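7.4 Gripper stops short of the carton (fault 343)

Applies to Norano picking cells with two-finger grippers, controller software from September onwards.

Fault 343 is raised when the gripper has been told to close on a carton and the fingers reach their end position without meeting any load. The arm holds where it is and the amber lamp flashes. The fault will not clear by itself.

CAUTION: The arm stays powered while 343 is showing. Press the stop button and wait 60 seconds before reaching over the board.

The usual cause is a height error after the board has been moved or changed. Less often, a finger bracket has worked loose, or a carton has been set down at an angle and the fingers have closed past its edge. 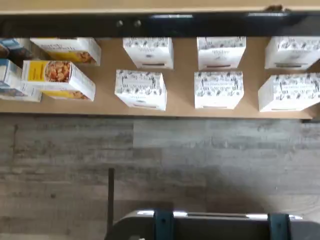 Cartons of different makes may be picked from one board, provided each type has its own entry in the carton list. A type with no entry is treated as the last one picked, and 343 will follow if the new carton is lower.

To clear the fault:

1. Press the stop button. Wait 60 seconds.
2. Check both finger brackets by hand. If either moves, tighten it as set out in 5.2 and go to step 6.
3. Check that the board lies flat and is hard against its stop.
4. Straighten any carton turned more than 22 degrees from the line of the board.
5. Compare the carton list with what is on the board. Add any missing type.
6. Release the stop button and select Set height. The arm lowers at slow speed, touches the board once and lifts 200 mm.
7. Select Clear, then Single pick. Watch one full pick before going back to automatic.

Note: Do not press Clear before step 6. The old height is kept and the fault will return on the next pick.

CAUTION: If the arm does not lift after touching the board, press the stop button at once. Do not pull the arm up by hand. Lock off the cell and call Pembridge service.

If 343 comes back after two attempts, save the fault log before switching off. The log is lost when power is removed.

Section revised 2026-08-17.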